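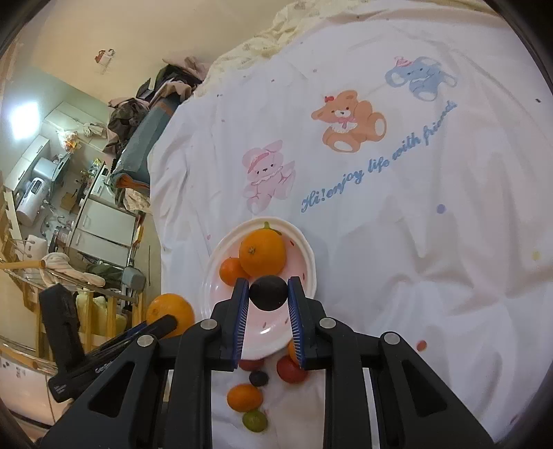
The watermelon plate, the bear tablecloth, and the big orange that started the argument.

I have never trusted a fruit plate. People set one out in the middle of a table and everyone says how nice it looks, and two days later somebody is scraping a soft peach into the trash. So when my brother-in-law Fares Obeidat announced that our family was going to "eat from the bowl" all through March, no snacks from the cupboard until the fruit was gone, I had questions.

He got the idea from a newsletter put out by Hattar, the produce shop in Clenham. The claim was that if you arrange fruit on a colored plate, people eat more of it. I read it twice. There was no mention of who these people were or what they had been eating before. There was, however, a plate for sale.

I didn't buy that one. We already had a round plate with a cream rim and a pink middle with little dark red seeds, so it looks like a slice of watermelon even when there is nothing on it. If color does the trick, that should do it. The tablecloth is white with cartoon animals on it, a bear in a pink cap, a bear with a bow and a blue elephant, and I'll admit the two of them together are a lot for one table.

Then there is the question of what goes on the plate and what doesn't. Fares thinks the biggest orange belongs at the top with a smaller, redder one tucked in next to it, and something dark in front for contrast. Fine. But a round plate is a bad shape for round fruit. Things roll. You put the dark one down and it heads for the rim, and meanwhile the rest of it is sitting on the cloth below the plate – red ones, orange ones, a small green one I would not have picked.

My cousin Karim Abu Hammour drove over from Skidisbridge to see what the fuss was and said we should use a bowl. I have no answer to that. A bowl would hold all of it.

Did we eat more fruit? The kids ate the small stuff first, same as always. The large orange sat there for 5 days because it was the centerpiece and no one wanted to be the person who wrecked it. I finally peeled it over the sink. It was okay, a bit dry on one side.

Fares is calling it a success and wants to try vegetables next. I told him he can arrange the carrots at his own house.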